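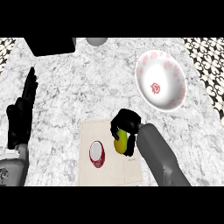
My aunt was of the opinion that a house should not be sold in February, and she told me so before I had put down my bag. People see a house in winter, she said, and they see only the heating bill. If I would wait until the lilac was open, I would get a better price, and my grandmother would also be less offended.

My grandmother had been dead for more than 4 years. I did not mention it.

"The buyer is coming tomorrow," I said. "From Herrero."

"From Herrero," my aunt repeated, as if this was the other side of the ocean. It is forty minutes with the bus.

The house stands in Skerkdale on the upper road, number 386, although there were never so many houses on that road. My grandfather used to say that the post office had given the numbers out of a hat. He painted ours himself on a roof tile and hung it next to the door, and the six came out smaller than the other two because he had run out of space. As a child I believed that all sixes were written like that, and my teacher had to correct me for most of a year.

We spent the afternoon in the back room with the boxes. My aunt had a system. Things for the family went to the left, things for the church sale to the right, and things she could not decide on went behind her, where she did not have to look at them. By evening the pile behind her was the biggest. It had the button tins, a lamp with no plug, and all the letters from Zikari.

I had forgotten the letters. My grandmother had a friend in Zikari with whom she wrote for most of her life, and I do not think that they met after they were girls. The envelopes were tied with kitchen string. I opened the one on top and read it standing up. It was about plums. The friend explained for two pages how her plums had been that year, which tree had carried well and which one had disappointed her, and in the last line she wrote: You ask if I am still angry. I will answer when I have finished with the jam.

"What did they fight about?" I asked.

My aunt took the letter from me, folded it and put it back. "A coat," she said. Then, after a while: "It was not about the coat."

I waited, but she had started to wrap glasses in newspaper, and she wraps glasses in a way that ends a conversation.

At night I could not sleep. The bed was made for a child and the wind was coming down from the hill, the same wind which always found the loose board above my window. I took the letters into the kitchen and read until it was nearly light. I looked for the answer. There were letters about shoes, about a cousin's wedding, about the new train that would go as far as Detard and then did not. The word angry did not come again. But in one of the late letters, where the writing was already shaking, I found this: The jam is finished. Come in spring if you can, the door sticks, push hard.

I thought about my grandmother reading this at the same table. I tried to remember if she had ever gone on a journey in spring. I remember one time when we were told that she was at the dentist, and she was at the dentist for three days and came home with a brown coat that was much too warm for the weather.

The buyer arrived at ten. He was a polite man and he wiped his shoes for a long time. He knocked on the walls, he looked under the stairs, and he asked how old was the roof. When he wanted to see the garden, the back door would not open for him.

"You have to push hard," my aunt said from behind her boxes.

I looked at her. She was busy with a glass.

He pushed, and he went out and stood by the lilac, which was only sticks. Through the window I saw him put his hand on it.

"Did she go there?" I asked.

"He will ask us to come down with the price," my aunt said. She moved the letters, with both hands, from the pile behind her to the left side. "Say no the first time."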